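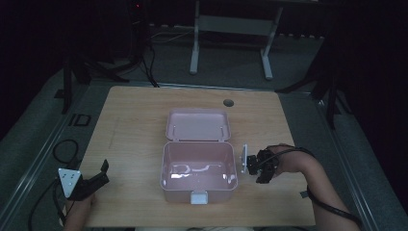 Oct 15, 2025. Zasdale hand-held pair against the old Grener pair, second round. Hường's summary from March says the Zasdale fingers are "clearly better on rigid plastic", and I still don't see where that comes from. The notes behind it cover 11 tries and don't say who was holding the grippers. So I went back to boxes. The pink one with the flip lid is a decent test for two hands: it's light, the inside is glossy, and the little white latch on the front hangs down over the rim, which gives a fingertip something to get under if the fingers are thin enough. I don't trust any claim about "fine edges" until it's been tried on a latch like that by someone who didn't write the claim.

Opening: fine with either pair. Closing: worse than I expected with Zasdale. The lid wants a push from behind and the fingers want to pinch. I ended up shoving with the side of one finger, and that tells me more about my wrist than about the gripper. Hưng closed it cleanly on his first go, then couldn't do it again.

Cables are still a nuisance. They pull on the forearm when you reach across, and I can feel myself cutting the motion short. Itulholm quotes 900 g for the whole hand unit. Our scale was in the other lab, so I'm leaving that as their number.
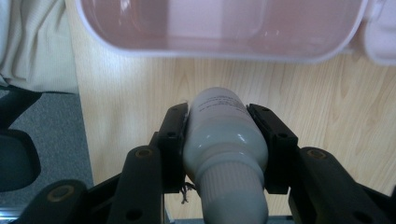 Grip force next, because Campos keeps asking for a setting they can just copy. I don't think there is one. With the white bottle held about mid-body and the cap toward me, the black pads sit against the sides and it looks solid, but a smooth round body on squared pads is an easy hold to misjudge by eye. Hưng says it feels secure. Feels how? We have no force reading on the hand-held version, only finger opening.

Also, there is a bit of frayed thread hanging down by the cap, near the mechanism. Check the pivots before the next run.

To do:
– repeat the lid close with Hường holding, no coaching
– same bottle at 2 finger openings, written down this time
– ask Itulholm whether the pads come in anything softer
– no reply to Campos until we have around 300 grasps logged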